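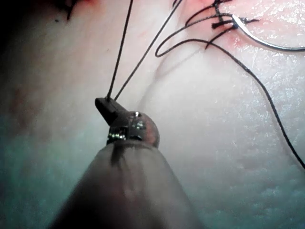 Section 7. Installing the Himus software on a new workstation

Use this section when you set up a workstation for the first time or replace an old one. If you are moving from an earlier release, see Section 9 first. The server must already be running.

Before you start

Check that you have:
An account with administrator rights on the workstation
The license file supplied by Van Acker
The server name or network address
At least 400 GB of free space on the local drive

Close all other programs. Turn off sleep mode until the installation is finished.

Installing the program

1. Copy the installer to the local drive. Do not run it from a network share.
2. Right-click the installer and select Run as administrator.
3. Select a language. Menus and printed reports both use this setting.
4. Accept the default folder, or click Browse and choose another one. The folder name cannot contain accented characters.
5. Select Workstation. Do not select Server and Workstation unless this computer will also hold the case database.
6. Click Install. The progress bar may stop for several minutes while the database driver is set up.
7. Click Finish and restart the computer.

CAUTION: Do not switch off the computer while the driver is being set up. If power is lost at this step, remove the program completely before you install it again.

Connecting to the server

1. Start the program and sign in with the name "setup". Leave the password blank.
2. Open Tools, then Connection.
3. Type the server name and click Test. A green check mark appears when the server answers.
4. Click Load License and select the license file.
5. Set a password for the setup account. It must have at least 9 characters.

Note: If the test fails, check that the workstation clock matches the server clock. A difference of more than 14 minutes blocks the connection.

Adding the Ullent archive module

Skip this part if your site does not use the archive.

1. Open Tools, then Modules.
2. Check the box next to Ullent and click Apply.
3. Enter the archive path exactly as it appears on the server, including capital letters.
4. Sign out and sign in again. Archive now appears in the main menu.

Printers

The program uses the Windows default printer. To send labels to a Kotby label printer, open Tools, then Printing, and pick it from the Labels list. Print a test label. If the text runs over the edge, set Margins to Narrow and print again.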